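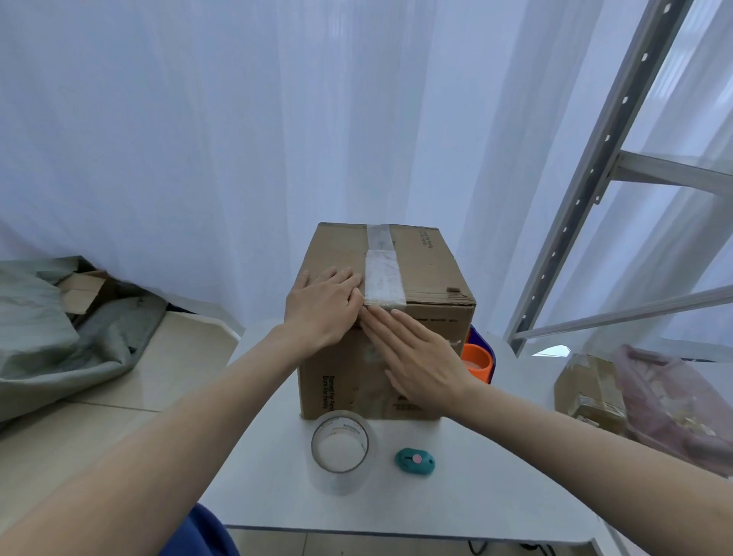
What is a head-view camera comparison in robot gripper testing?

A method of judging grippers by recording a person doing a task by hand, from a camera at head height, and then having each gripper try the same task under the same view.

Head-view comparison is a way of testing robot grippers, arms and cameras against ordinary handwork. It grew out of packing and sealing trials, where the gap between a human hand and a two-finger gripper is wide and easy to see. The best-known version is the Cumura protocol, written by Idun Holmgren and Abenezer Hailu at the Coste workshop.

Background

Earlier gripper trials at Coste used rigid blocks and cups. These gave clean numbers but said little about soft or sticky materials. Holmgren proposed sealed cartons as the test object, and it was a wonderfully good choice. A carton flexes when pushed, its flaps spring up, and clear tape is hard for almost any camera to see. Hailu added the rule that every robot trial must be paired with a human recording of the same step.

The taping task

The task has a cutting step, a laying step and a smoothing step. Smoothing is the one that draws the most interest. A person taping a carton can press both palms flat on the front panel, one on each side, with the fingertips meeting at the tape where it comes down over the edge from the top seam. That grip holds the box and flattens the tape at the same time. Clear tape that has wrinkled or doubled up turns cloudy and traps small bubbles, and these marks are what the scoring looks at.

Grippers compared

The Clotell is a parallel gripper with two flat pads. It is strong and repeatable, and it can pinch a tape end beautifully, but the pads cover little area and tend to leave bubbles between passes. The Borno is a soft gripper with a wide, padded palm. It follows the bend at the edge of a carton far better, a real pleasure to watch, though it struggles to pick up a box cutter or turn a tape roll that stands on its edge.

In the main series each gripper made 400 smoothing passes, followed by another 500 with a second arm bracing the box. Bracing helped both models. The Clotell gained more from it, as a single arm pushing on a light carton mostly moves the carton.

Camera placement

A head-level camera sees the top and front of the box together, along with both forearms reaching in. This matches how a person sees the job and makes the human and robot recordings easy to line up. Its weak point is the hands themselves, which hide much of the front panel during smoothing. Wrist cameras solve part of this but lose sight of the far flap.

Lighting has a large effect. Sheer curtains behind the table give soft, bright light, but a glossy white tabletop throws some of it back, and clear tape can vanish against the glare. Hailu's notes suggest fixing the exposure before the first pass – automatic exposure shifts as soon as an arm enters the view.

Controllers

Position control alone works poorly on cartons, whose panels give way by different amounts. The protocol calls for force control, with a limit of 40 newtons on the palm or pads. Holmgren's July revision also allows a mixed controller that follows a set path along the tape and adjusts only the pressing force.

See also: Force control; Soft gripper; Two-arm handling; Wrist camera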